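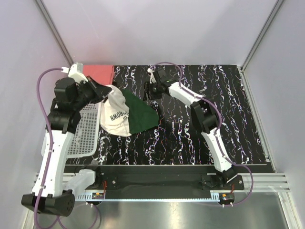

4. Entretien du plan de travail et rangement du linge

Ce chapitre concerne les plans stratifiés et les plans en pierre reconstituée de la gamme Zokonport, posés en buanderie, en atelier ou en cuisine. Pour les plans en bois massif huilé, voir le chapitre 6. Les références de joints et de produits citées plus bas figurent dans le catalogue Nesthorpe.

4.1 Avant la première utilisation

1. Retirez le film de protection en partant d'un angle arrière. Tirez à plat, sans lever la main.
2. Contrôlez la surface sous une lumière rasante. Toute rayure ou tout éclat doit être signalé au revendeur avant la pose des accessoires.
3. Lavez le plan à l'eau tiède avec quelques gouttes de liquide vaisselle, rincez, puis essuyez dans le sens du motif.
4. Laissez sécher une nuit avant de poser du linge ou du papier.

Remarque : sur les décors sombres à veines claires, les traces de calcaire se voient davantage. Une eau adoucie ou déminéralisée convient mieux pour le rinçage.

4.2 Nettoyage courant

1. Dégagez entièrement la surface. Ne poussez pas les objets lourds, soulevez-les.
2. Passez un chiffon microfibre sec pour enlever la poussière et les peluches.
3. Passez ensuite un chiffon humide bien essoré. Le plan ne doit jamais rester mouillé le long du joint mural.
4. Terminez avec un chiffon sec. Un ancien drap de coton coupé en carrés fait très bien l'affaire.

Attention : n'utilisez ni poudre à récurer, ni tampon abrasif, ni produit à base de chlore. Les dommages causés par ces produits ne sont pas couverts par la garantie.

4.3 Taches

Lessive liquide ou assouplissant : absorbez avec du papier, puis rincez deux fois. L'assouplissant laisse un film gras qui retient la poussière.

Encre et feutre : tamponnez avec de l'alcool ménager sur un coton, sans frotter, puis rincez aussitôt.

Rouille : appliquez la pâte réf. 956 pendant cinq minutes au plus. Faites d'abord un essai dans un angle peu visible.

Cire : laissez durcir, décollez avec une spatule en plastique et finissez à l'eau chaude savonneuse.

4.4 Plier et poser le linge

Le plan peut servir de surface de pliage à condition d'être propre et sec.

1. Triez d'abord par format : draps et nappes d'un côté, serviettes et torchons de l'autre.
2. Étalez la pièce à plat et lissez-la du centre vers les bords.
3. Pliez en deux dans la longueur, bord à bord, puis encore en deux ou en trois selon la profondeur de l'étagère.
4. Posez la pièce pliée dans un angle du plan pour garder le reste de la surface libre. 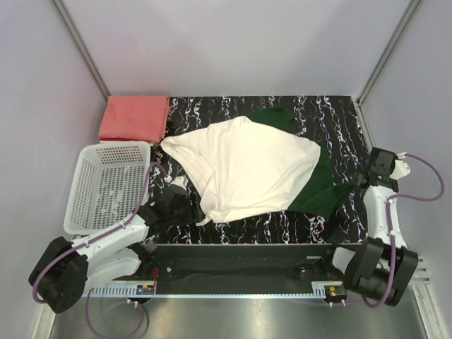
5. Empilez les pièces de même format, pli vers l'avant. Au-delà de huit serviettes, commencez une deuxième pile.
6. Rangez les piles dans l'armoire le jour même. Un textile encore légèrement humide peut marquer le plan s'il y reste longtemps, surtout s'il a été teint récemment.

Attention : ne repassez pas directement sur le plan, même avec une couverture pliée en dessous. La chaleur du fer décolle le revêtement. Utilisez une table à repasser ou le tapis isolant Cekirmont (réf. 1 194).

4.5 Contrôle annuel

Choisissez un mois fixe, par exemple janvier, et vérifiez les points suivants :

- le joint silicone entre le plan et le mur : il doit être continu, souple et sans point noir ;
- les chants : aucun gonflement au toucher ;
- les vis des équerres : resserrez à la main, sans visseuse ;
- l'horizontalité : posez un niveau à bulle dans les deux sens.

Si le joint est fendu, retirez-le sur toute sa longueur et refaites-le avec la cartouche réf. 2 137. Une reprise partielle ne tient pas. Comptez vingt-quatre heures de séchage avant tout contact avec l'eau.

Si un chant a gonflé, coupez l'arrivée d'eau de l'appareil voisin et cherchez la fuite avant de remplacer la bande. Le remplacement est décrit au chapitre 7.

Dernière mise à jour : 30 avril 2026

Contact | © Nesthorpe, tous droits réservés | Haut de page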